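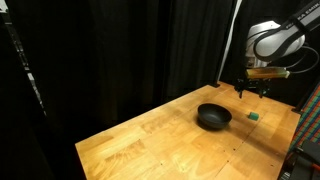 **Ticket 1272 - Arm stops over the block and won't go down**
**Raised by:** Vasiliki Moschos, packing floor, Zelenák site
**Picked up by:** Aisling Mac Suibhne, Destis support
**Software:** Grelov (bench cell)
**Status:** Open, waiting on customer

---

**Vasiliki, 7:40 am**

Good morning, and sorry to be the first thing in your inbox again! The arm on the practice bench has gone back to its old trick. It swings over nicely, lines itself up near the green block with the fingers pointing down, and then it just hangs there in the air. The bowl is where the bowl always goes, the block is off to the right of it, and I've moved nothing. After a bit the Grelov screen says "pick not confirmed" and asks me if I'd like to retry. I press retry, it goes home, comes back and hangs there again.

It did this four times before I'd finished my tea. The fifth time it picked up the block and dropped it in the bowl, as good as gold, so I don't think anything is broken exactly.

I should say why I'm a bit anxious about it. From May we're meant to have one of these on the Stareo line, doing the loose pieces into the trays, and I'm the one teaching the others. There are people on my shift who have packed by hand for longer than I've worked here, and they come past the bench on their breaks to have a look. When it freezes like this they are very kind about it, but I can see what they're thinking.

---

**Aisling, 8:25 am**

Morning Vasiliki, never apologise for a good clear ticket. I've pulled your log from the cell and can see the stops. The counter is at 3,962 cycles and the trouble only starts this morning, so whatever it is, it's recent.

What the arm is waiting for at that point is a position for the block. It goes to a spot above where it expects the block to be, asks the camera for a fresh reading, and gives it 2,000 milliseconds to answer. If the answer comes late, or the camera isn't sure enough, the arm stays put. It's meant to do that. I'd much sooner have it hang there looking foolish than go down on a guess, particularly with you standing beside it.

Could you try these for me, in this order?

1. Press **Pause** on the Grelov screen and wait for the amber light before you reach in.
2. Check whether the black curtains are pulled right across, especially at the back.
3. Wipe the camera lens with the soft cloth from the kit.
4. Put the block back on its start spot, turn it square to the bench, and run ten cycles.

Please leave the bowl alone for now. I know it's tempting to nudge it closer.

---

**Vasiliki, 9:10 am**

Done. The curtains were not quite shut at the back. I closed them properly and wiped the lens, and then ran your ten. Seven good, three stops. So better, but I wouldn't want to put that in front of the line.

I kept an eye on the three stops as you'd want me to, and in each one the fingers were a little to the left of the block and a bit past it. I thought it might be helpful to mention that, though it may be where they always wait and I've never noticed.

One of the women from the tray side asked me whether the overhead lights matter. She used to do the inspection table and says that anything shiny there looked different once the sun came round the building. I said I'd pass it on.

---

**Aisling, 9:45 am**

Please tell her thank you, because she's on to something. I went back through the readings and the confidence drops in patches. The right-hand side of the bench is getting a fair bit more light than the left and the front, and your block starts on the bright side. The top of it reads brighter than the sides, and the software has been finding the top face and losing the rest. That shifts its idea of the middle of the block.

On the worst stop this morning the two readings disagreed by 18 mm. The limit is a good deal tighter than that, so it refused.

The waiting position you saw is normal, by the way. It hovers a little off the block on purpose and only comes across once it has a reading. You've got a good eye though, and please keep writing those things down. The log tells me what the arm believed, and it's only your notes that tell me where the arm was.

Two changes from my end, both done remotely while you were paused:

- Camera exposure is now fixed instead of automatic
- The block model has been retaught using all its visible faces

Would you run another ten? And if you can bear it, shift the block a hand's width between goes.

---

**Vasiliki, 10:30 am**

Ten out of ten! I did another ten to be sure and had nine, and the one it missed was my doing, I'd put the block too near the far corner where the clamp is and it told me "out of area" straight away. That's a message I can explain to people. The silent hanging about was the part I couldn't.

While I have you - when this goes to the Stareo line, who presses retry? At the moment it's always me. The supervisors seem to think one person will look after the arm and everybody else will move over to checking trays. I don't mind the idea, checking is easier on the wrists and a few of us would be glad of it. But if the arm stops and I'm at lunch, I'd like the others to be allowed to deal with it and not have to come and fetch me. They know the work. They'd have spotted the light before either of us.

---

**Aisling, 11:05 am**

I'm with you on that. Grelov lets us give each person their own sign-in with pause, retry and "call for help", and none of the settings that could cause mischief. I can set up as many as you need, and I'd suggest the lady from the tray side gets the first one.

I'll leave this open until you've had a full afternoon on it, since the light will have moved by then. Could you send me:

- the stop count at 3 pm, from the bottom of the Grelov screen
- the names for the sign-ins, spelled as they'd like to see them
- a note of anything odd, however small

---

**Vasiliki, 11:20 am**

Will do. Names are coming after lunch, I want to ask people first and not just put them down.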